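About us

Sultent started with one arm bolted to a desk and a very long list of things it couldn't pick up. We build and rent out two-armed practice cells for teams who want robots to handle everyday objects, and we still get a kick out of it every morning when the arms wake up and stretch.

Our workshop is at Kellside, up a flight of stairs that has made every delivery driver in the county wish us ill. There are benches down both sides, a kettle, and a rack of spare gripper fingers that gets emptier faster than any of us would like. In January we took on the unit next door, so the noisy cutting now happens behind a wall.

What we make

Our main product is the Fisura cell. You get two arms on a shared front rail, patterned walls on three sides, and a white table to work on. It arrives part-built, and most customers have it moving by four in the afternoon if they begin after breakfast. The walls come off and swap over, which we're very fond of - a robot that has only ever worked against plain grey can get into a proper muddle when the background changes, so we print all sorts. Swirls, stripes, fake brickwork, one that looks like somebody's holiday shirt.

We also rent cells by the month, with the object sets included. There are 300 household things on our shelves and we will happily lend you any of them. Drinking glasses go out most. They're see-through, they throw odd reflections, and they're lovely to get right.

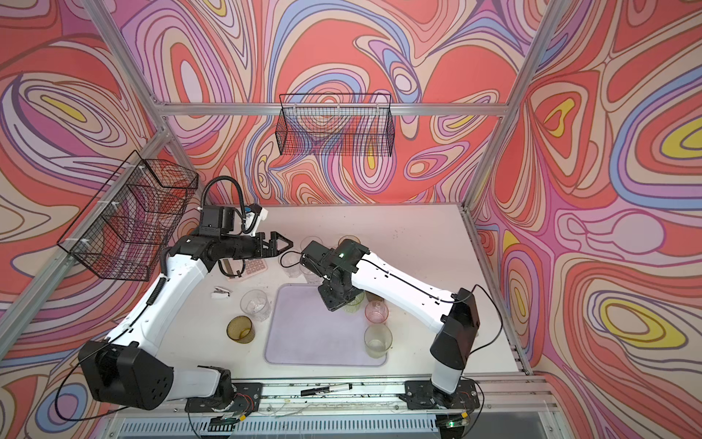
A glassware set-up in the Fisura cell, with the lavender tray between the two arms.

Clearing and sorting glasses is the job we get asked about more than any other, and it's a great one for two arms. One can hold back while the other reaches in, or they can share a tray between them if your software is up to it. We leave other bits and pieces on the table too, staplers and markers and so on, as real tables have clutter and we like our practice to have some as well!

How we work with you

Rentals run for 3 months at a time. We set up the cell at your place, spend a day with your team, and then stay on the end of the phone. If you'd like us to do the practice runs ourselves, we can do that at Kellside. A standard batch is 1000 runs of a single task, and you get the lot, including the ones where a cup went over. Those are often the most useful, and some of them are very funny.

Our wiring looms come from Nguyen, a small firm we've worked with since our second cell. They redesigned the wrist cable for us after we'd snagged the old one once too often, and the new loop has been a joy.

What we can't do yet

Heavy lifting is out. The arms are light and the grippers have two fingers, so a full saucepan is a bad idea. We don't do food handling either, and the cell isn't meant for outdoors. If your job falls outside all that, ask anyway - we may know someone who can help.

Come and see us

Visitors are welcome at Kellside by arrangement. Bring an awkward object and we'll put it on the table and have a go. Parking is behind the building, and the bell for the upstairs workshop is the lower of the two.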